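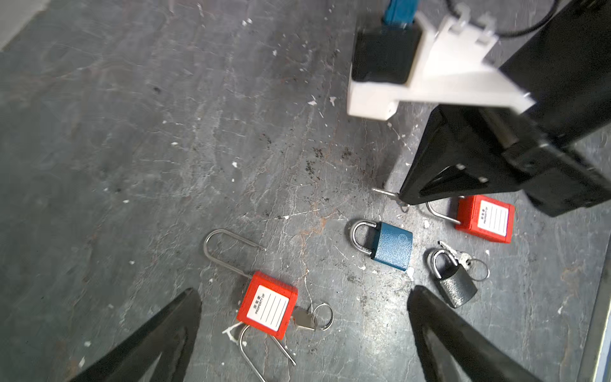 Skekeck Shared Workshop, Fomanville
Progress report to the Ahonen Fund
Lock and key sorting, and lockout supplies for members
Report date: Apr 14, 2018

1. Purpose of the grant

The fund gave us 1,000 dollars to put the workshop's padlocks and keys in order and to buy what was missing from our lockout supplies. The workshop has member lockers, two tool cages, a yard gate and nine machines that need to be locked off when someone is servicing them. Before the grant, locks and keys for all of these were kept together in three drawers and a bucket under the bench. Members who needed a lock for a machine often took a locker lock, and the key went home in a pocket.

The application listed four pieces of work: sort the existing stock, match keys to locks, set up a proper lockout board, and write a short procedure for signing locks in and out. The first is finished. The second is most of the way there. The third and fourth have been started.

2. Work done so far

Sorting. All drawers and the bucket have been emptied. The stock came to 384 pieces, counting locks, loose keys, rings and parts. We sort on the floor as there is no bench long enough that can be left covered between sessions. Red safety padlocks are kept for machine lockout only. They have a white label on the face with blank lines for writing, and we now require the lines to be filled in before a lock leaves the board. Shackles that have come away from their bodies are put in a tray of their own until we know whether the body is in the stock.

Key matching. Each loose key is tried in every lock of a likely size. When it turns, the key and lock are tagged with the same number and go on the shelf as a pair. When it does not turn in anything, it goes in a tin marked with the month. This is slow work. A small key can take most of an evening and still end up in the tin. Several rings carried keys for more than one lock, and these have been split up except for the tool cage ring, which the cage users asked us to leave alone.

Cleaning. Locks from the bucket had been outdoors at some point and many were stiff. We brushed them, used dry graphite in the keyways and tried them again a week later. Those that still stuck were taken out of use. The yard gate lock was replaced during this period because it had become hard to open in cold weather. This was not in the application and was paid for from workshop funds.

Lockout board. We ordered a steel board from Gonow with hooks for locks, a pocket for tags and a shelf for hasps. It arrived with two hooks short and the supplier has agreed to send them. The board will go on the wall to the left of the main breaker panel. The wall there has been cleared and painted, and the anchors are in.

3. Results

Every locker lock in current use now has a known key and a spare. The spares are in the key cabinet in the office, in locker order. Four lockers that had been shut for over a year with no key have been opened. Two held old work clothes, one held a tin of varnish that had gone solid, and one was empty. All four are back on the list for members.

Both tool cages can be opened with one key each. Previously the wood cage had two locks on it in a chain and members needed both keys.

Five of the nine machines have an assigned red padlock with its own key. The table saw, the band saw, the planer, the compressor and the large drill press are covered. The other four will be done once the remaining red locks have been checked. No red lock will be put on the board with a key that also opens another lock, and two have already been set aside for that reason.

4. Spending

The board and its fittings took 400 dollars. Tags, trays, graphite, wall anchors and paint were bought from the small items line and the receipts are attached. That leaves roughly 600 dollars less the small items, most of which is meant for hasps, plug covers and replacement locks. We have not ordered the replacement locks yet. It makes sense to finish the matching first and buy only what is needed.

5. Problems and changes

The matching has taken longer than planned. We allowed three evenings and have used seven. Part of the delay is that keys for one make of lock look the same and have no number stamped on them.

Sorting on the floor also means the room cannot be used for anything else that evening. The upholstery group moved its session twice. We have agreed with them to keep to Tuesdays.

We had planned to keep all unmatched keys for a year. The tin is filling faster than expected, and we would like the fund's agreement to scrap unmatched keys after six months. Scrap brass would go to the metal bin in the usual way.

6. Next steps

Finish trying the remaining loose keys.
Check the loose shackles against the lock bodies in the parts tray, and scrap what does not fit.
Hang the board when the missing hooks arrive.
Order hasps, plug covers and replacement locks.
Assign red padlocks to the last four machines.
Print the sign-out sheet and the one-page procedure, and go through both with members at the open meeting in May.

The final report will include the full lock and key list, the remaining receipts and a copy of the procedure as adopted. A reply on the six-month question in section 5 before the meeting would be helpful.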